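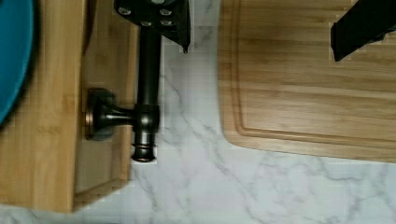
White marble with gray veining, a light bamboo board and a dark bronze metal fixture.

Marble Countertops and Wooden Boards: Frequently Asked Questions

These are the questions our shop gets most often from people who have bought a Gonomari marble top, a bamboo board or tray, or metal fittings in a dark bronze finish. If your question is about an order, go to the Orders page instead.

CARE OF THE MARBLE

What should I clean it with every day?

Warm water, a few drops of mild dish soap and a soft cloth. Wipe again with plain water and dry with a towel. You don't need a special spray for daily cleaning.

Can I use vinegar or lemon juice?

No. Marble reacts with acid, and both will leave dull marks. The same goes for bathroom cleaners meant to remove lime scale. If you spill wine, tomato sauce or juice, blot it up right away and rinse the spot with water.

What is the difference between a stain and an etch?

A stain is color that has soaked into the stone, so it looks darker or tinted. An etch is a change in the surface itself. It usually looks like a pale, dull ring or patch and you may feel it with a fingertip. Sealer helps with stains. It does very little against etching.

Is there a crack in my counter, or is it a vein?

Run a fingernail slowly across the line. On a vein you will normally feel nothing, or only a very slight change. A crack often catches the nail. Thin gray veins can branch and cross like a net, and in a white stone they can look a lot like cracks, especially in low light. If your nail catches, send us a photo taken in daylight with a coin next to the line for size.

How often does it need to be sealed?

Test it first. Put a spoonful of water on the stone and leave it for 30 minutes. If the spot has gone darker when you wipe it, seal the top. Do the test in the area you use most – near the sink is a good choice – and not in a back corner.

Can I put a hot pan on it?

Use a trivet. Marble handles some heat, but a sudden change in temperature can damage it, and the sealer may discolor.

Can I get an etch mark out myself?

On a honed top, small marks can often be made less visible with a marble polishing powder made for honed stone. Follow the directions on the package and try it somewhere out of sight. On a polished top we suggest calling a stone restorer. It is easy to end up with a patch that is shinier or duller than the rest.

BAMBOO BOARDS AND TRAYS

Can bamboo go in the dishwasher?

No. It will dry out and may split along the grain. Wash it by hand, rinse both sides and stand it on edge to dry.

Why do you tell people to wet both sides?

A board that is wet on one side only can warp. If yours has already warped a little, lay it with the hollow side down on a damp towel overnight and let it dry standing up. This works on mild warping. It won't fix a board that has been bent for years.

Which oil should I use?

Food-grade mineral oil. Put on a thin coat, leave it for a few hours and wipe off what hasn't soaked in. Don't use olive oil or other cooking oils, which can go rancid.

How often should I oil it?

When it looks pale and dry. For most people that means once a month for the first 3 months and less often later. A tray used only for serving needs less.

Can I leave a board on the marble all the time?

Yes, as long as both are dry. Trouble starts when water gets trapped underneath. It can leave a dark patch on the stone and mildew on the wood. Lift the board when you wipe the counter. Small clear rubber feet help, but check that they are the non-staining kind, as some rubber leaves yellow marks on light marble.

Does board oil harm the marble?

It can. Oil soaks into unsealed marble and shows as a dark shape with soft edges. Oil your boards over newspaper or in the sink, and wait a full day before putting them back. If you already have an oil mark, mix baking soda and water to a thick paste, spread it over the mark, cover it with plastic wrap and leave it for a day. Wipe it off and look again once the stone has dried. You may need to repeat this several times.

My tray has a raised lip and crumbs collect along it. How do I clean that?

Use a dry pastry brush or an old soft toothbrush before washing. Then dry that corner with the edge of a towel. Water sits there longer than on the flat part, and it is the first place to turn gray.

Can I stand ceramic plates on the bamboo?

Yes. Check the foot ring first. Many plates have an unglazed ring on the bottom that is rough enough to scratch wood. You can smooth it by rubbing two plates together gently, foot to foot, or put a cloth between the plate and the board.

DARK BRONZE FITTINGS

What is an oil-rubbed bronze finish?

It is a dark brown, nearly black finish. Depending on the maker, lighter copper tones may show along rims, rings and other raised edges. On some pieces the finish is meant to change with handling, and on others it is sealed and stays as it was when new. The leaflet in the box will tell you which one you have.

The edges of mine look coppery. Has the finish worn off?

Probably not, if it looked that way out of the box. Many makers bring out the edges on purpose. If the light areas have appeared since you installed it, and you have a living finish, that is normal too. If a sealed finish is flaking, contact us.

How do I clean it?

A damp soft cloth, followed by a dry one. No metal polish, no scouring pads, no bleach and no ammonia. Polish will take the dark layer off.

Can I lay metal fittings on the marble while I work?

Put a towel or a piece of cardboard down first, or set them on a wooden board. A heavy fitting can chip a polished edge. Wet metal can also leave a mark on the stone, so dry everything before you set it down.

Will dark bronze match my other hardware?

Order a sample if you're not sure. The name is used for quite different colors. The Clavmont pieces we carry are browner, and the Dolodel ones are closer to black. Both go well with white marble and pale wood. Look at the sample in the evening under your own lamps as well as by the window.

Do I need a backing plate on a soft surface?

For a towel bar or anything people will pull on, fasten it to a stud or use anchors rated for the load. A round base that is only screwed into thin paneling will work loose.

SAMPLES, RETURNS AND REPAIRS

Can I see the stone before I buy?

Yes. The Chaiyaporn showroom keeps full slabs. We also mail small samples, but a small sample won't show you how the veining runs – for that you need to see the slab or ask for a picture of it.

Can I return a board I have already oiled?

No, we can't resell it. Unused boards can come back within 38 days.

Who answers repair questions?

Nipon Meesuk handles stone and Panya Wongsuwan handles wood and metal. Use the contact form and pick the right subject so that it reaches the right desk. Please attach one photo from close up and one from a few steps back, and list what you have already tried on the mark.

Page last updated 9 September 2023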